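Automation and Its Discontents
Session notes: the knot that wasn't
Handout for Thu 31 March

Read this before the lab, please, and bring it with you. The version of these notes that lives permanently in the bottom of a rucksack does not count.

Our case is the Dastel trial, in which a Motura controller was asked to run interrupted stitches on a practice pad with two instruments. Motura does the planning. The force estimates come from a separate module called Stanirell, bought in later and bolted on with great optimism. Remember the bolting on.

The fault

On run 218 the system drove the needle, let go, failed to take hold of it again, and reported a successful grasp. It then pulled. Since it was holding nothing, the pull met no resistance, and the planner took this as a sign that the thread was moving nicely. It carried on through the rest of the stitch, tied a knot in mid-air and logged it as complete. The log for that run is the most cheerful document in the whole report.
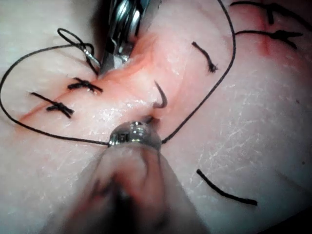

Why did nothing stop it? There was a check. Stanirell raised a low-force warning within the first 2 seconds of the pull. Motura received it and filed it under "information", a category that had no reader. An alarm that goes to a folder is a diary entry.

The jaw sensor didn't help either. It measured how far the jaws had closed, and the threshold for "holding something" had been set with a thicker needle. When the needle was changed, the threshold stayed where it was. Jaws shut on thin air and jaws shut on a thin needle both passed.

Loose thread made matters worse. Once there is slack lying over the pad, a tug at one end may not reach the other for some distance, so a low force early in the pull is perfectly normal. The designers knew this, and had told the planner to be relaxed about it. It was very relaxed.

What was changed

The grasp is now confirmed by a small test pull before the real one. A low-force warning that lasts past the expected slack halts both arms and calls the operator. Changing the needle type clears the threshold, and the system refuses to start until someone enters a new one. The operators complained about this for 3 weeks.

For the lab

Work in pairs at the Buschmann benches. Draw the chain of events from needle change to imaginary knot, and mark each point at which a person could have noticed. Then pick one and say what it would cost to catch the fault there. "More training" will be returned unmarked.

Keep hands outside the barrier while the arms are powered, including when they look as if they have finished. See above.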